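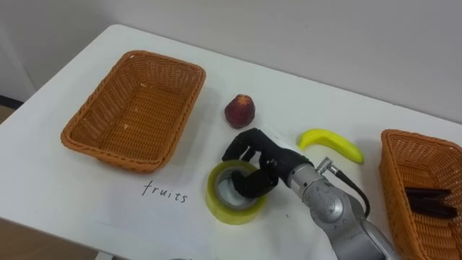 Sorting Day at Nilidura

I finally got to the Nilidura lab in Murnurgate, and I could have stayed all week! They're gathering examples for a learning system that sorts things into baskets. "fruits" is written right on the tabletop by one of them, and the black hand had its fingers down inside a roll of packing tape when I walked up.

Baiba Grigaitė ran the arm - 61 examples before lunch, and they want 900 by September. She let me try 3. Mine were slow and wobbly (she kept one anyway!).

Recent visits
Fivska open day
Rimkutė packing hall

Contact | Back to top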